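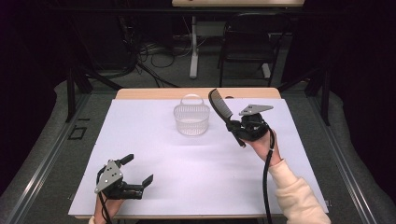

Laughs by the Dozen? A Night at the Luvham Comedy Fair

2019-08-20

The program promised 12 acts in one evening. I counted five who had written anything new since April. Vandana Rana did her number theory set, the one with the long bit about prime birthdays, and got the only real laugh before the break. The Solanki room seats 427, according to the organizers. I'd like to see where they put them.

Tickets were $23, plus a booking fee I never agreed to. The improv workshop ran late and ended in a sales pitch for a longer workshop. I left during the raffle.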